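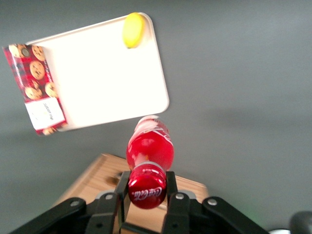 Sunday, in the cheap seats

I paid for a full day of cricket and got 405 all out before my sandwich was open. Malon then made 440, mostly by edging it past slip and looking pleased. The Grimumix Ground claims 1,425 seats. I can vouch for one, and it has a bolt in it.
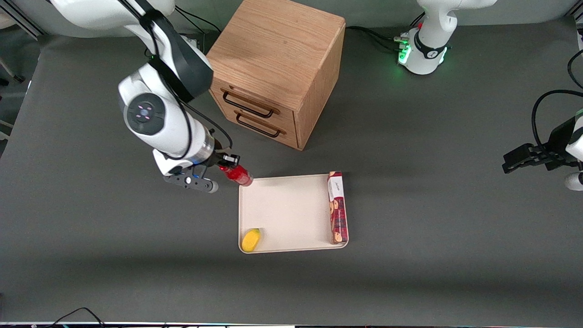
Red bottle, pale tray.

Clalura bowled the last hour as if paid by the no-ball. I left at tea, missed a hat trick, and heard all about it on the bus from a man eating an egg. I've already bought a ticket for the next one.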